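Clevilcombe workshop, walk-round checklist
26 June 2018

I did this one with a coffee in one hand, so forgive the scribbles I had to type up from!

Front door and hallway - OK. Door swings shut on its own and the latch catches. The mat still curls up at one corner and I tripped on it (again). Tape it down or toss it.

Fire extinguishers - OK, mostly. Both gauges are in the green. The one by the sink has a box of Plimbridge catalogs parked in front of it, and I moved that myself.

Exit signs - FIX. The back one is dim. I pushed the test button and it gave me a sad little flicker, so I've put a new battery on the Hashmi order.
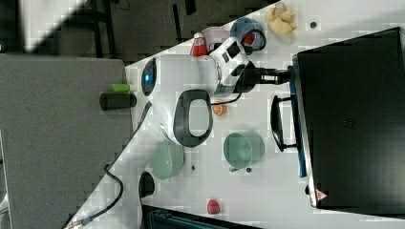
Ladders - FIX. The tall one has a loose foot and I've tagged it. Its label says 300 pounds, but please don't go up it with anything until that foot is replaced.

First aid kit - OK. I restocked the bandages and threw out 7 packs of wipes that expired back in October. The eye wash is good for a long while yet.

Storage racks - OK. Heavy stuff is down low now, thank you! The Gonum shelving is bolted to the wall and I couldn't budge it.

Restroom - OK, but the hot tap drips and there's a puddle by the door. Mop it when you see it.

Still open: exit sign, ladder foot, tap, mat.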